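About Us — Kinenska Lab

We teach robot hands to do small kitchen jobs, and we write down what works.
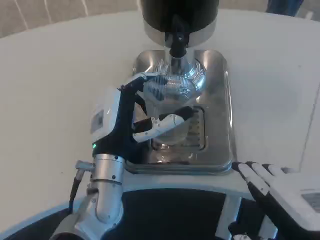 Our main research is about grip, mostly the boring kind you never think about when you get yourself a drink. Our method is called Stiltura, and the idea is pretty simple: a person guides the robot through a job a handful of times, and then the software learns which moments in that job really matter and practices mostly those. Clear glass is our favorite troublemaker. With the hand closed around a cup under the spout like that, you can see the slots of the drip grate right through the glass, and a vision system has a hard time deciding where the cup stops and the shiny base begins. So we lean on touch for the last little bit of the reach, and let the cameras handle everything before it.

I started the group with two friends and one secondhand arm, in a room above a bike shop (we still get the smell of chain oil in our old notebooks, I swear). These days there are 6 of us and we have real desks! Our first big test was 411 cup grasps using plain copying, where the software just repeats what the person did. It got 237 of them right, and I was pretty bummed. But going back through the misses taught us more than anything else that year — most of them went wrong in the last inch, right before the fingers closed. Stiltura grew out of that pile of misses.

We work closely with Qudah, who build the touch sensing side of things and put up with a lot of late messages from me. Andico lends us counter space and appliances, and they're very patient about fingerprints on the chrome.

The demonstrations from our second round, 136 in all, are free for anyone to use for teaching or research. Just write and tell us what you're up to. We love visitors too, especially school groups, and we usually hold an open house in December. Come by, ask us anything, and bring a weird cup if you have one.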